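Furnished or unfurnished for a long-term rental? (two-bedroom, Indwood)

Posted by lakeside_marta, Dec 20, 2021

Hello all, and thank you for letting me join. I've been reading the landlord threads for months and finally have a question of my own. My aunt left me a two-bedroom apartment on the top floor of one of the older buildings in Indwood, with a lovely little balcony and a kitchen I would describe as tired but willing. I'd like to rent it out from March. The agent at Lalora says to furnish it and ask 800 more a month, because they get a lot of people relocating for work. My brother says I'm out of my mind and will spend my weekends replacing lamps.

I do have most of the furniture already (hers, and some very good pieces – the dining table alone took four of us to get up the stairs). What would you do?

Reply from oldbrickhouse

Your brother has a point, but I'd side with the agent. I've let furnished for 13 years and the tenants have mostly been a pleasure. They come with two suitcases, they're grateful for a decent mattress, and they leave when the contract ends. Put your aunt's best pieces somewhere safe, though. You will mind the first scratch far more than you think.

Reply from Kim

I'm going to disagree with oldbrickhouse, kindly! Furnished tenants move on, and every gap costs you. I had one place sit empty for a whole spring, and there went my premium and then some. My unfurnished tenants hang their own curtains and stay for years. Also, 800 sounds high to me for Indwood. I'd have guessed 500 on a good day, and agents do love a big number before you've signed with them.

If you do furnish, at least give them a proper desk in the second bedroom. Everyone asks about working from home now, and a white one with a curved front like this goes with just about anything.

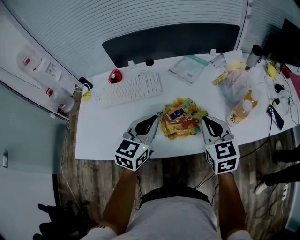

Reply from oldbrickhouse

Kim, agreed on the desk, not on the gaps. I start advertising two months ahead and I've rarely lost more than a week or two. It does depend on the street.

Reply from spela_b

Špela Berisha here, I'm over on the Omby side. There is a middle road, Marta. I rent mine with the kitchen fitted, wardrobes, blinds and light fixtures, and leave the rest to the tenant. It brings in less than a full set of furniture would, but I have so much less to write down at move-in. My one furnished inventory ran to 547 items, teaspoons included, and I never want to go through that again.

Reply from lakeside_marta

Oh my, 547! You've all been so generous. I think I'm leaning toward Špela's way, and I'll ask Lalora what they'd list it for like that – and whether they can show me what similar places have really gone for. The dining table is staying with me either way.

Reply from Kim

Get that in writing before you sign anything with them.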